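Llevo toda la semana con ganas de contar esto: ¡por fin tenemos reglas por escrito para sacar el robot a espacios abiertos! Son 7 páginas, las redactamos entre Cempaka Gunawan y yo, y me gustan más que muchas líneas de código que he escrito este año.

Hasta ahora cada uno salía con sus costumbres. Alfredo Galang probaba la parada de emergencia en el laboratorio, yo la probaba ya en la calle, y en el cuaderno cada cual apuntaba lo que le parecía. La norma nueva lo deja claro: la parada se prueba en el sitio, con el robot en marcha lenta, y se anota la hora.

También hay una velocidad máxima para zonas peatonales, y quien lleva el mando no mira la pantalla del portátil. Para eso va una segunda persona (sí, siempre dos, aunque sea un recorrido de diez minutos).

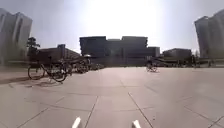
La parte que más discutimos fue la de la luz. Con el sol bajo y de frente, las cámaras pierden contraste justo donde más falta hace, así que en esas condiciones se reduce la velocidad a la mitad y se amplía la distancia de parada. Amado Mangubat quería prohibir directamente esas horas – yo no, porque son las que más nos enseñan – y al final quedó como modo restringido, con revisión en febrero.

Otro punto que me encanta: las bicicletas aparcadas se tratan como obstáculos que pueden moverse. Parece exagerado hasta que alguien llega, coge la suya y se va. Y con las personas, el robot cede siempre el paso, sin excepciones ni "es que iba lejos".

Me falta traducir el anexo de baterías y pasarle todo a Lorna Sison, que lo va a leer con lupa. Si trabajáis con robots móviles y tenéis vuestras propias normas, dejadme un comentario, me interesa sobre todo cómo registráis las paradas manuales.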